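Student sorting project, two arms, need advice on basket handling

tessalou_k
Hi all! Long-time reader, first real post. I help out with an after-school robotics club and we're building our spring project for the April showcase. The kids named it Pretura (don't ask me, there was a vote). Two arms share one table and tidy up plastic baskets and bins by color. We have 54 recorded practice runs so far, and my students want to get to 200 before we train anything. My question is about the grasp. Half the group wants to pinch the basket wall, and the other half wants to put both fingers inside and push the thing where it needs to go. I can see it both ways – pinching looks neater, but the walls flare a little and they're full of slots.

Oh, and we do our setup with the wrist camera view up on the big screen, so everybody can argue over the same thing. The fingers are down in the black basket here, with the blue one right beside it on the left.
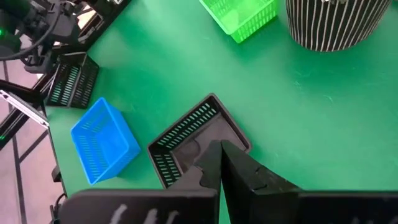 Edvin Blomqvist thinks pushing is a bad habit to teach beginners, and I'd better own up that it's me writing this. Our school team pushed everything last year and every basket ended up turned some odd way, so the second arm never knew what it was getting. Pinch the rim, lift it an inch, set it down. It's slower, sure, but your kids will thank you when they start stacking.

prultik_fan
Have to disagree with Edvin, friendly as ever! Lifting is lovely until a fingertip catches in a slot, and then you've got a basket dangling off your robot and nine teenagers yelling. I'd push for the first 200 runs and add lifting after.

tessalou_k
The yelling part is very familiar, ha. Would rubber on the fingertips help with the rim pinch?

Edvin Blomqvist
It did for us. We used thin strips and swapped them whenever they started to peel. Keep the same strips on through a whole batch of runs if you can – ours got messy when we changed them partway.

prultik_fan
Okay, I'll give him the rubber. Still pushing, though.

tessalou_k
Thank you both so much! I'll let each half of the group record 9 runs their own way and we'll compare them at the next meeting.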